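3. 과일을 어디에 먼저 놓는가

앞 장에서 그릇의 깊이 이야기를 꽤 길게 했으니, 이제 제가 제일 하고 싶었던 이야기로 넘어가겠습니다. 순서 이야기예요! 과일 그릇을 채울 때 사람들은 무엇부터 집을까요? 저는 처음에 당연히 큰 것부터일 거라고 생각했습니다. 장바구니에 물건 담을 때도 무거운 걸 밑에 깔잖아요. 그런데 Jaltance 기록 700건을 하나씩 넘겨 보니 생각보다 훨씬 제멋대로였습니다. 체리부터 놓고 그 위에 포도를 덮어 버린 경우도 있었고, 다 담아 놓고 처음부터 다시 하는 경우도 적지 않았어요.

분석에는 과정 전체가 남아 있는 139건만 썼습니다. 나머지는 끝난 모습만 있어서 순서를 알 수가 없거든요(아까웠지만 어쩔 수 없었습니다). 첫 과일의 종류, 놓인 쪽, 그다음 과일과의 거리를 적었고, 중간에 한 번이라도 자리를 바꾼 과일은 따로 표시했습니다.

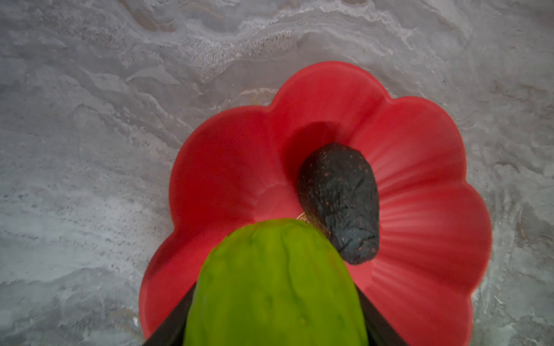

첫 과일을 정하는 기준은 크기보다 '구르느냐 안 구르느냐'에 더 가까워 보였습니다. 둥근 과일은 바닥에 놓으면 자꾸 제자리를 벗어나니까, 길쭉하고 묵직한 것을 먼저 두고 거기에 기대어 놓는 사람이 많았어요. 저는 이걸 '기둥 과일'이라고 부릅니다. 심사 때 이름이 너무 가볍다는 말을 들었는데 더 나은 말을 아직 못 찾았습니다. 기둥 과일이 한번 자리를 잡으면 그 뒤로는 꽤 빨라집니다. 반대로 첫 과일을 정가운데에 두면 양옆 공간이 어중간하게 남아서 결국 한쪽으로 밀어야 하고요. 얕은 그릇일수록 이 차이가 컸습니다.

모형 과일을 쓴 것이 결과에 영향을 주지 않았느냐는 질문도 당연히 나올 수 있습니다. 저도 걱정했던 부분이라 Fitell 예비 조사에서 먼저 진짜 과일로 해 봤는데, 포도가 눌리고 체리 꼭지가 떨어져서 두 번째 시도부터는 같은 조건이라고 하기가 어려웠습니다. 모형은 적어도 꼭지가 그대로 붙어 있으니까요. 무게감이 덜하다는 점은 한계로 남겨 둡니다. 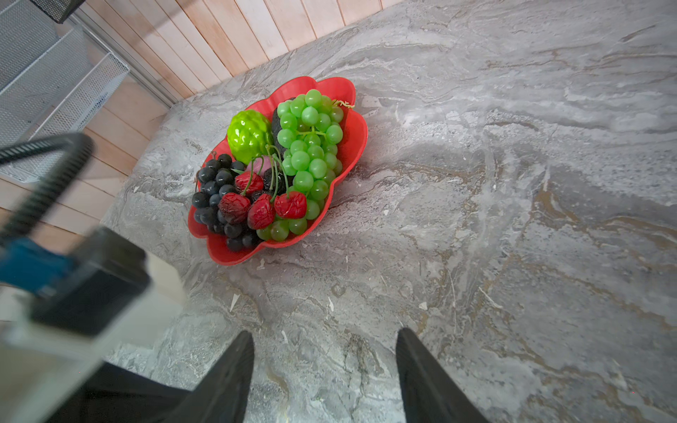
송이 과일은 따로 다뤄야 합니다. 낱개 과일과 달리 송이는 모양이 정해져 있지 않아서, 어디까지가 '놓인 자리'인지부터 정해야 했거든요. 저는 송이에서 알이 가장 빽빽한 부분을 기준으로 삼고, 줄기나 덩굴손은 그릇 밖으로 나가도 넘친 것으로 세지 않았습니다. 그림 2의 연두색 포도가 딱 그런 경우인데, 알은 그릇 오른쪽 절반을 차지하고 있고 노르스름한 덩굴손만 붉은 테두리를 넘어가 있어요. 왼쪽의 검푸른 포도와 그 사이에 체리가 들어가 있는 것도 눈여겨볼 만합니다. 두 송이가 만나는 곳에는 골이 생기고, 작은 과일은 그 골에 넣으면 되니까 따로 자리를 만들어 줄 필요가 없습니다. 색으로 봐도 짙은 빨강이 가운데를 잡아 주는 셈이라 저는 이 배치를 꽤 좋아합니다(취향이 섞인 평가라는 건 인정할게요).

송이 둘을 양쪽으로 나누는 배치와 한쪽에 겹쳐 쌓는 배치를 비교하면, 나누는 쪽이 나중에 손댈 일이 적었습니다. 겹쳐 쌓으면 위 송이가 미끄러지기 쉽고, 그걸 바로잡다가 옆에 있던 과일까지 건드리게 됩니다. Flurnen 방식의 채점표에서는 이런 수정을 전부 감점으로 처리하는데, 저는 그게 좀 박하다고 생각해요. 보기 좋게 하려고 다시 만진 것과 무너져서 다시 만진 것은 다른 일이잖아요. 그래서 이 연구에서는 둘을 갈라서 적었고, 애매하면 '판단 보류'로 두었습니다.

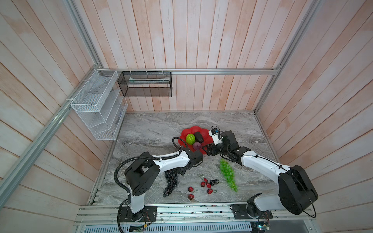

그릇 밖에서 기다리는 과일의 자리도 순서에 영향을 줍니다. 이건 솔직히 뒤늦게 알아차린 부분이라 분석이 충분하지 않습니다. 가까이 있는 과일을 먼저 집는 거야 그럴 만한데, 비슷한 것끼리 모아 둔 경우에는 한 무리를 다 옮긴 뒤에야 다음 무리로 넘어가는 경향이 있었어요. 체리처럼 작은 과일이 특히 그랬습니다. 흩어 놓으면 사이사이에 하나씩 끼워 넣게 되고, 모아 두면 마지막에 한꺼번에 얹게 되는 식이죠. 결과물의 모양도 꽤 달라집니다. 앞으로는 출발 배치를 7가지로 고정해 두고 같은 과일로 다시 비교해 볼 생각입니다. 그릇 모양을 바꾸는 실험은 그다음 차례로 미뤄 두었고, 꽃잎형 테두리의 홈에 과일이 걸리는 문제는 4장에서 이어서 다루겠습니다.

관련 글
얕은 그릇과 깊은 그릇: 담는 높이에 대한 짧은 보고
Delacroix 상차림 자료 정리 노트
송이 과일의 줄기 방향과 보기 좋은 정도
Flurnen 채점표 다시 읽기
주방 조리대 위 물건의 임시 자리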